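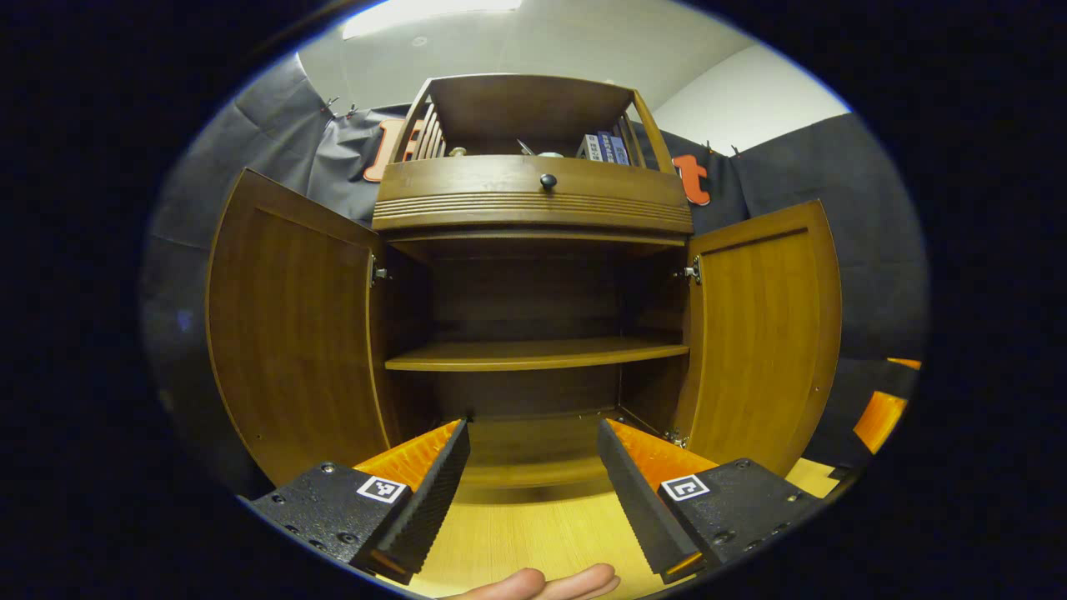 Kacper thinks we should hold off on the arm until the second quote comes in, and that buying hand-held grippers first would get us most of the way for a fraction of the money. He said it twice on the phone and then again in a text, in capitals, so I suppose he means it.

Thursday, August
By Rosário Amaral

So that was my morning! I had the whole spreadsheet open when he called, with the Jirkosetti quote in one column and the Brurkar one in the other (Brurkar still blank, because they promised it last week and then their person went on vacation). And I had already fallen for the Jirkosetti arm, I admit it. I watched their video over breakfast. It opens a dishwasher. I would like to own a thing that opens a dishwasher.

But Kacper has a point, and it took me most of a pot of coffee to say so out loud. The grippers are the part we use every single day. Doors, drawers, shelves, all that household fiddling gets recorded by a person holding the thing in one hand, and the arm only comes in later when we want to see if any of it sticks. If we buy the arm now it sits under a sheet until winter and we pay insurance on it. If we buy grippers now we can have more people collecting by next month.

How many, though? We went back and forth. I said four, he said three, and then we found out the finger sets are sold separately from the bodies and had to start over. Where we ended up for now is two more complete grippers, plus two spare sets of fingers. I wrote it on the back of an envelope and then typed it up properly after lunch, so it counts.

The fingers are what worry me in the budget. I put them under "equipment" last year and they really ought to be under "consumables," like printer ink. You buy them, they wear, you buy them again. I moved the line down and the total for equipment suddenly looked wonderful, which was a cheap thrill as the money is all the same money. Still, it felt good for ten minutes.

Then there's the furniture. Oh, the furniture. I had no line for it at all! I'd been thinking of furniture as free, the stuff you find. But a cabinet with two hinged doors and a drawer over them is as much a part of the setup as anything with a plug, and if we only ever practice on the same one we'll end up with a robot that is brilliant at one cabinet. So I've asked for a furniture line. Used pieces only, nothing fancy, with as many different kinds of handles as I can find – knobs, bars, those awful recessed ones you can't get a fingernail into. Krajewska, the secondhand place across the river, does a discount if you take several things at once and haul them yourself. I called and the woman asked what style I was after and I said "doors that open different ways." Long pause. She said she'd have a look.

I also need to remember delivery. Last time I left it out completely and the shipping on the Eltport stand came to more than the stand. I could have cried. So this time there's a delivery line, a tax line, and a line I have called "things I forgot," which Kacper says is unprofessional and I say is the only accurate number in the document. We'll see if it survives the meeting.

On the arm – we're not dropping it. We agreed to push it into the next round and ask Jirkosetti if they'd hold the price until then. I wrote them a very polite email. I rewrote it after Kacper said it sounded like I was apologizing for something, and the second version was shorter and probably better. If they say no, we compare against Brurkar when that quote finally shows up, and if Brurkar is higher then I suppose I'll have to be less polite. Renting came up too. I don't love it. The monthly fee looks tiny until you multiply, and they want it back clean.

Some three hours on all this, and I haven't touched the laptops, which need replacing too and which everybody keeps forgetting because they're dull. The old one at my desk takes so long to copy a session over that I water the plants while it goes. The plants look great.

Tomorrow: call Brurkar again, measure the van (will a cabinet lie down in it, or does it have to ride standing up?), and find last year's receipt for the fingers, which I'm fairly sure is in the blue folder. Or in my winter coat. Going to bed.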